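Nerkport Bench Supply
Home > Teardown & Repair > Work Tables > Titen bench, aluminum extrusion

Titen Work Table – silver aluminum extrusion

In stock. Ships flat. Ships from Nerkport warehouse, Mon thru Fri.

Built for people who take desktops apart all day. Tower goes on its side, panel off, and you've got the board, the drive cage and the power supply all facing up. No hunching. Slots in the extrusion take standard T-nuts, so bolt on whatever you like – lamp arm, tool tray, fixture rail. 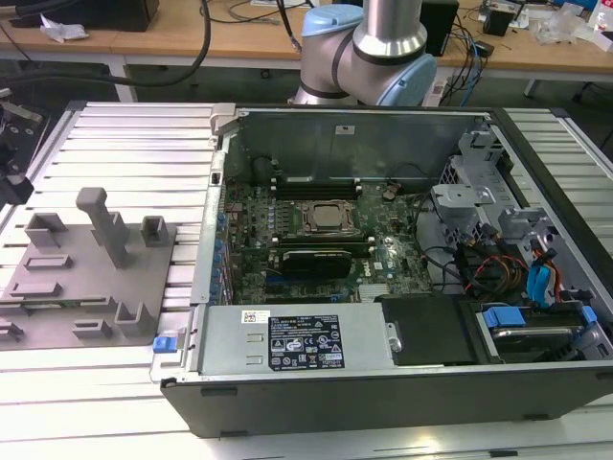
Rated load 300 lb spread evenly, 200 lb at the center. Don't drag a loaded table, the feet will mark your floor. Lift it, two people.

What's in the box
Frame rails, cut and deburred
Corner brackets + bolts
Leveling feet
100 T-nuts (you wont use them all, keep the rest)
Hex keys, two sizes
Assembly sheet – new one, the old one had step 4 backwards

Not in the box: lamp, tray, mat, fixture boards. All sold seperately, see below.

Working on towers – tips from our repair desk
Lay the case down before you take the side off. Cables clear of the drive cage first, then drives. Label anything you unplug. Older Dell boards especially, easy to lose track of which lead went where. Keep screws in a tray, the slots eat them.

Gray fixture boards
Molded plastic, matte light gray. Slots, raised frames and brackets on the one face. Thin strips can go through a pair of the slots. Prop it up against a panel or lay it flat, your call.
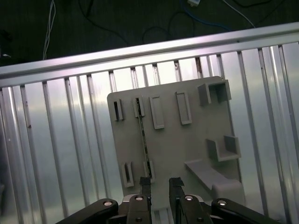 Fixture boards are sold singly or in packs of 12. Pack price shows in the cart. Wipe with a damp cloth, no acetone. Made for us by Gramine, same people who do the trays.

Customer notes
"Had two of these going since October. Bolts needed a second tighten after the first week, fine since. Would like a deeper tray." – Elango Murthy
"Good height for me, a bit low for my coworker. Feet don't go up far enough." – Masanobu Hirano, Miyazaki

Taller feet are coming. No date yet, email and we'll put you on the list.

Returns
30 days, unassembled, original box. Assembled tables we can take back for store credit, less shipping. Missing bolts? Just write in, we mail them free.

Page updated Monday, March 24, 2025. Prices don't include sales tax.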